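Search this site Go

Packing line equipment meeting, Tuesday, June 1, 2021
1 min read

I took notes again, so blame me for typos!

1. Grippers. Tahsin Siddiqui got two quotes, Lendard at $3,351 and Urio a bit higher (shipping included). We all liked Lendard.
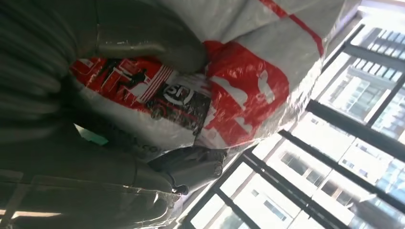
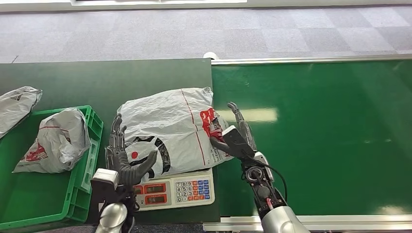 2. Scales. I asked for 6 spare keypads and got a yes, yay. Gedier wants $134 each.

3. Conveyor. New belt waits until October. Tahsin will call Boditz about the rail brackets.

Recent items
Spare parts list
Gedier order form
Parking update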